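# Paper tape or plastic tape? Questions we keep getting

Gesar sells packing supplies to small shops and people moving house. Chantelle Ntuli answers most of the post and has put these together from it. She is not easily impressed by packaging claims, including those of our own suppliers.

## Is paper tape greener than plastic?

Usually, but the word "paper" on a label tells you very little. Some rolls have a plastic film on the back so that they come off the roll cleanly. Tear a strip slowly. If the edge stretches before it gives, there is film in it, whatever the leaflet says.

## Can I leave it on the box for recycling?

Plain paper tape, yes, in most places. Your council has the last word, and councils disagree with one another. We would not trust a little green arrow printed on the core.

## What is the difference between gummed and self-adhesive?

Gummed tape has a dry starch glue that needs water. Self-adhesive works straight off the roll. Gummed grips better because it soaks into the cardboard, but you need a sponge or a dispenser and a bit of patience. If you seal 2 boxes a year, don't bother.

## Does "reinforced" mean anything?

Sometimes. Reinforced rolls have threads running through them, often glass fibre, which makes them strong and a nuisance to recycle. Hold a strip up to a window and look for the threads. We were once sent a sample called Prellance Extra Strong and found none.

## How wide should it be?

50 mm suits nearly every household box. Wider tape is sold as stronger, and it does cover more card, but one straight strip with a decent overlap down each side does most of the work.

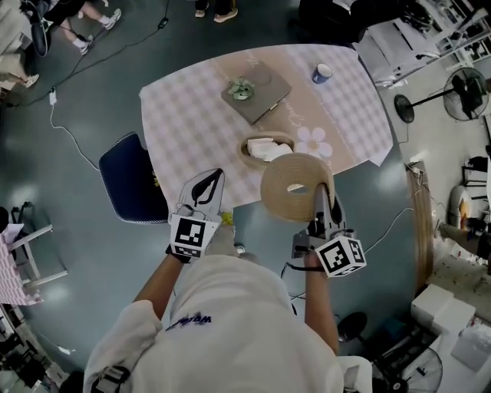
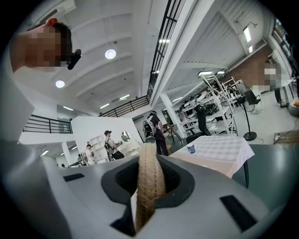
*A roll of tan kraft paper tape (first picture); the upper level and its black railings (second picture).*

## How much will one roll do?

Ignore "seals up to" figures. They assume a small box and a single strip with hardly any overlap. Measure your own box, add 15 cm for the two ends, and divide the length of the roll by that. Then take a few off for mistakes.

## Will it hold in a cold van or a damp garage?

Cold makes most self-adhesive tape sulk. Put it on indoors and rub it down hard, then leave the box alone for an hour. Damp is worse. Nadja Koller wrote to us last March about a stack in her garage whose seams had all lifted, and we had to tell her that no paper tape we stock would have coped. Use plastic there and don't feel bad.

## Your site says 3,653 customers rated the tape "excellent". Is that true?

It was a supplier's number, copied over with the rest of their text. We asked Hubmann how it was collected and never got a clear reply, so it has been taken down.

## Why does my roll split down the middle when I pull it?

Old stock, or a nick in the edge. Cut back past the nick and start again. Keep rolls flat in a drawer, away from the radiator. If a new roll does it from the first pull, send it back and we'll refund it.

## Is the dearest one the best?

No. Elfriede Kofler, who does our buying, uses the second cheapest at home. Buy one roll before you buy a case.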